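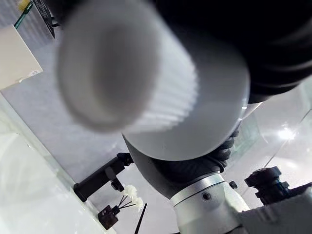

Wicketkeeping sessions at Flilivance: your questions

I'm Qusai Awad and I run the keeping sessions at Flilivance Cricket Club. I get the same questions by email every spring, so I've put my replies on one page. Last updated 27 Apr 2023. If yours isn't covered, drop me a line and I'll try to get back to you before the weekend (no promises in match season!).

Do I need to be any good?

No. Roughly half the people who turn up are fielders who got shoved behind the stumps one afternoon when the regular keeper was on holiday, and either loved it or were frightened enough to want some help. If you can catch a tennis ball most of the time we've got something to work with. The juniors start at ten years old, and there's no upper limit for adults. My oldest regular still stands up to medium pace and tells me off for my footwork.

How much is it?

Sessions are £32 for adults and you pay on the day or online beforehand. Juniors who belong to the club pay nothing, it's in their membership. If money's tight, tell me quietly and we'll sort something out. I would much sooner have you there.

Where are you in winter?

Indoors at the Farah hall, on the Holtora side of the ring road. The turning is easy to miss coming from town because the sign is behind a hedge, so look for the petrol station and go left straight after it. Parking is free after six. Trainers with a clean sole, please, no spikes, not even "just to walk across".

In summer we move out to the second pitch at the club. We usually stop for most of August, when I'm away with the colts and everyone else is at the seaside.

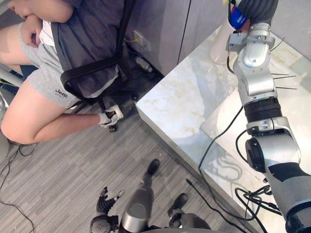 Can I come along and just watch first?

Of course, and plenty do. Parents are welcome to stay for the whole thing too. All I ask is that you sit side-on to the drills, well away from the nicks, and keep phones in pockets during the close catching. A ball off the edge travels a lot faster than you'd think, and I've had one into a flask of soup.

What gloves should I buy?

Ones that fit. I know that's boring. People write to me asking about brands and I've used all sorts over the years — my current pair are Skosinex, which I like because the cuffs are short and don't dig into my wrists, but I had a perfectly happy six seasons in a pair I found in a charity shop.

Try them on with inners. Your fingertips should come close to the end without pressing on it, and you should be able to close the glove round a ball with one hand. Brand new gloves are always stiff, so expect to spend a fortnight throwing a ball into them in front of the telly. Don't put them in the oven. Don't leave them on a radiator either. I've seen what happens and it's a sad sight.

We have loan gloves in junior and adult sizes, so please don't spend anything until you've done a couple of sessions.

Do I really need inners?

Yes. Chamois or cotton, I'm not fussy. Bring two pairs if your hands sweat. And take them home and wash them, I'm begging you.

What do I need apart from gloves?

A helmet if you're under eighteen, every time, whether you're standing up or back. Adults need one for standing up to the stumps in my sessions, and I won't argue about it. A box for anyone who needs one. Pads are optional for the first half hour and sensible after that. Loose trousers or shorts are fine in winter, though your knees will tell you about the hall floor if you dive in shorts. 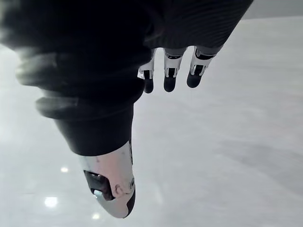
How long before I stop dropping everything?

Longer than you'd like, though it comes in jumps. You'll have three weeks of nothing and then one evening the ball just starts sticking. I kept a notebook when I was learning and in my first full season I took 79 clean in practice out of 100 thrown from ten yards, and I thought that was marvellous until our old first-team keeper had a go and missed two.

What helps is short, frequent practice. Ten minutes against a wall with a golf ball or a tennis ball, most days, will do more for you than one heroic afternoon. Vary the height. Stay low for longer than feels natural and come up with the bounce of the ball.

Where should I stand to the quicks?

Far enough back to take it at waist height as it starts to drop. If you're taking everything above your chest, go back a stride. If it's dying in front of you, come up a stride. Don't look at where the last keeper marked his spot, he had a different bowler and probably a different pitch. And make sure you can see the ball out of the bowler's hand, so get outside off stump rather than hiding behind the batter.

My fingers keep getting bashed. What am I doing wrong?

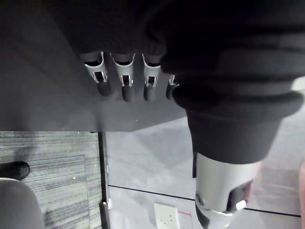
Nine times out of ten you're pointing your fingers at the ball. It feels like reaching out to meet it, but all you're offering is the ends, and the ends are what get hurt. For anything below the waist I want them pointing at the ground, side by side, with the palms open towards the bowler. The robot hand in the photo has the direction right: fingers hanging down in a row, with the tips of the first three at much the same height. Get yours like that, put your little fingers together, and let your hands give a few inches as the ball arrives. If it's above the chest, turn the whole lot over so the fingers point up, or swing to the side and take it there. The awkward ones in between are down to your feet, so move early.

If a finger is swollen or bent, or still sore next morning, see somebody qualified. I can teach you to catch but I can't tell you whether it's broken.

Do you do leg-side stumpings?

We do, from about the fourth session. Everybody asks for them in the first. Sorry.

Can my whole club book you?

Yes, outside the main season and for groups of up to a dozen. I'll travel anywhere near Holtora. I need a flat bit of grass or a hall, a set of stumps, and someone on your side who can throw accurately for an hour without complaining. Clubs further away, ask anyway, as I sometimes go and see my sister and can fit things round it.

What happens if it rains?

I decide by four o'clock and put a message on the group. If you've paid, it rolls over to the next session automatically. Light drizzle doesn't put me off, as you'll have to keep in it one day, but I won't run diving drills on a soaked outfield.

How do I book?

Use the form on the club site or ring the clubhouse and ask for extension 824. It rings in the bar, so let it go on a bit. Give your name, your age if you're a junior, whether you need loan gloves, and which hand you throw with.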